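Samel Home Workshop — Finishes and Furniture Care
Updated 2022-02-02
Reading time: 8 minutes

This site uses cookies to remember your preferences. By continuing to read, you accept their use. Accept | Manage settings

Removing Old Wax Before Repainting or Varnishing Furniture

The advice desk receives more questions on old wax than on any other subject in furniture finishing. A piece has been waxed by a previous owner, or by several, and the new paint beads, crawls into ridges, or peels away in sheets a few weeks after it was applied. In nearly every case the preparation was at fault and the paint was sound.

The following guidance applies to indoor furniture of solid wood or veneer that has been finished with paste wax, liquid wax, or a wax-and-oil polish. It does not apply to outdoor furniture, to floors, or to pieces of significant age or value, which should be referred to a conservator before any solvent is used.

Testing for wax

Choose a spot that will not show, such as the underside of a tabletop or the inner face of a leg. Draw a fingernail firmly across the surface. A waxed finish will usually leave a soft, grayish residue under the nail. A second test is to place a few drops of water on the surface. If the water stands in tight beads, wax or silicone is present. If it spreads and darkens the wood, the surface is probably bare or very thinly finished.

Silicone is a separate matter. Many spray polishes contain it, and it behaves like wax under the water test but does not dissolve in the same way. If the wax has been removed according to the steps below and new varnish still forms small round craters, silicone should be suspected. See the section on barrier coats.

Materials

Odorless mineral spirits, one quart for a dresser or small table
White cotton rags, washed and lint-free
Synthetic abrasive pads, fine grade
Nitrile gloves
A soft toothbrush for carved work
A metal container with a tight lid, for used rags
Dish soap and clean water

Steel wool is not recommended where a water-based paint will follow. Small fragments lodge in the grain and rust under the new coat, and the resulting orange specks cannot be sanded out without starting over. Colored rags should also be avoided, as the solvent may carry the dye into the wood.

Ventilation and safety

Work outdoors in the shade where possible, or in a room with two open windows on opposite sides. Extinguish pilot lights and keep all sources of flame out of the area. Children and pets should be kept away until the odor has cleared.

Rags wet with solvent must never be balled up and left in a bin. Mineral spirits alone will evaporate, but many polishes include linseed or other drying oils, and a rag that has picked up such oil can heat without any outside cause. Spread rags flat in the open air until they are fully dry and stiff, or place them in the metal container, cover them with water, and close the lid. Local rules on disposal vary — check with the town or county before putting the container out for collection.

Procedure

1. Remove all hardware and label it. Drawer pulls on older pieces are often not interchangeable.

2. Wash the piece with a cloth wrung out in warm water and a little dish soap. Wipe again with clean water and allow to dry overnight. This takes off kitchen grease, which mineral spirits tend to move about the surface.

3. Wet a rag with mineral spirits and apply to an area no larger than an open newspaper. Leave for one full minute.

4. Rub with the abrasive pad along the grain, using light pressure. The wax will lift as a cloudy, slightly sticky film.

5. Wipe immediately with a dry rag. Turn the rag to a clean face after each pass. A dirty rag puts the wax back where it came from.

6. Repeat steps 3 to 5 until a clean white rag comes away clean. Two rounds will serve for a lightly waxed piece. A tabletop that has been waxed every spring for decades may need five or six.

7. Use the toothbrush on moldings and carvings. Wax collects in the recesses and is the usual cause of peeling along a molded edge.

8. Allow the piece to stand for at least 26 hours before any primer is applied, and longer in cold or damp weather.

9. Repeat the water test. If beads still form, return to step 3.

Sanding is a common error at this stage. Wax warmed by friction clogs the paper and is pressed deeper into open-grained woods such as oak and ash. Sanding should be left until the wax has been removed, and should then be limited to a light pass with fine paper to give the primer a hold.

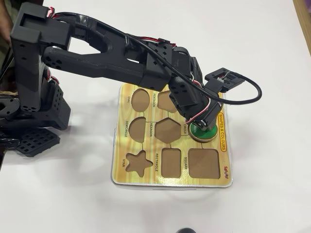 According to Zoila Ñahui, the second water test is the step most people skip, and she would put it in larger type than the rest. Her own walnut sideboard passed on the top and on both doors and failed along the back rail, where she had not thought to look. She painted it regardless and had to strip the rail again in January. She adds that the beads are easier to read with a lamp held low and to one side.

The desk agrees with this advice and recommends that the test be carried out in at least four places on any piece larger than a nightstand, including one close to the floor.

Special cases

Veneer. Use less solvent and do not allow it to pool at the joints. Old veneer is often held with hide glue. Mineral spirits will not dissolve such glue, but the water used in washing will soften it. Wring the cloth until it is barely damp and dry the surface at once. Any lifted edge should be glued down and clamped before work continues.

Tinted and dark waxes. The color may remain in the grain after the wax itself has gone. Under an opaque paint this is of no consequence, provided that a stain-blocking primer is used. Under a clear varnish it will show as patches, and the owner must either accept the tone or stain the whole surface to match.

Chalk-type paint with a wax topcoat. Many pieces painted in the last ten years fall into this group. The paint beneath the wax is porous and will have drawn in a quantity of it. Expect the paint to soften and some of its color to come off on the rag. This does not mean that the paint must be stripped. Stop when the rag shows paint color and no cloudiness, let the piece dry, and apply primer. If the same type of paint is to be used again with a wax topcoat, full removal is not required. A wash and a light wipe with mineral spirits will suffice, although it remains prudent to test one drawer front first.

Drawer runners. Wax on the runners is there for a purpose and should be left alone. Mask the runners before painting.

Barrier coats

Where silicone is present, or where a piece cannot be fully cleaned, a thin coat of dewaxed shellac should be applied before the finish. The word "dewaxed" must be on the can. Ordinary shellac contains natural wax, and some water-based varnishes will not bond to it.

Apply two thin coats with a soft brush, allowing each to dry as directed on the label. Scuff lightly with a fine pad before painting. Shellac thinned with denatured alcohol is flammable, and the precautions given above apply in full.

Shellac should not be relied upon to cover heavy wax. It will adhere to the wax, and the wax will release from the wood, taking shellac and paint with it.

Allowing for time

A kitchen chair may be cleaned of wax in an afternoon. A dresser with six drawers should be given two days, not counting the wait before primer. Readers who kept a record of their projects for this desk last year returned 188 forms, and the most frequent remark was that the work had taken twice as long as planned. Turned legs and spindles were mentioned most often as the cause.

Partial work is acceptable. A piece may be left between rounds, covered with a clean cotton sheet. Plastic sheeting should not be used, as it traps vapor and may mark a softened finish.

If the new paint has already failed

Paint applied over wax cannot be repaired with a further coat. Scrape off whatever is loose with a plastic scraper, then treat the remaining surface with mineral spirits as above. The solvent will pass through the cracks and loosen more paint as it goes. Continue until the remaining paint resists a firm fingernail. It is often quicker to strip the affected panel completely than to feather the edges of many small patches.

If the paint being removed may date from before 1978, it should be tested for lead before any scraping or sanding. Test kits are sold in most hardware stores.

Receive the Samel workshop letter once a month. Enter your e-mail address to subscribe. You may cancel at any time.

Comments (4)

Heriberto Muñoz
I would add that the rags go faster than one expects. I went through an entire bag on a single blanket chest. Old T-shirts are fine if they are white and have no printing on them.

gostmont_refinish
Does the waiting time change for pine? Mine still smelled of solvent on the second day, and the knots looked wet.

Samel Advice Desk
Pine may hold solvent around the knots for three days or more. Please wait until there is no odor with your nose close to the wood, then spot-prime the knots with shellac.

L. Herrero
Had the orange specks from steel wool on a white vanity. Wish I had read that paragraph first. The pads cost a little more and I have not gone back.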